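**Workshop tips: when a two-handed unit stops with an item in its grip**
Stindville Household Automation Service - revised Wednesday, March 12, 2025

A table-clearing unit fitted with the Misico hand may stop while its fingers are still closed. Members are asked to follow the steps below and to refrain from pulling the item free. The fingers hold their last position under load, and a sudden release can pinch.

1. Press the stop button and wait 20 seconds before reaching over the table. Keep sleeves and cords clear of both hands, including the one that is holding nothing.

2. Note the fault code. Code 726 means that the finger motor has met more resistance than it expected. Rolls and other tapered items are a common cause, as the lower finger may come to rest on whatever lies beneath.

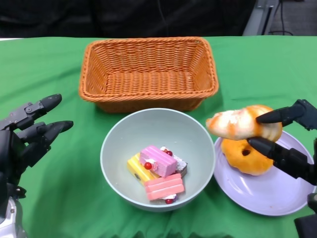 3. Support the item from below with a folded cloth, then turn the release screw slowly until the upper finger lifts. Do not use pliers on the fingertips.

4. Smooth the tablecloth before restarting. Deep folds can tilt a plate or bowl and bring the fault back - a plain, flat cloth is preferred.

5. Allow no more than 3 restarts in one session. If the code returns, switch the unit off at the wall and report it to the Retamal workshop desk.

Finger pads should be replaced after 3,000 grips, or sooner if the tips feel slippery.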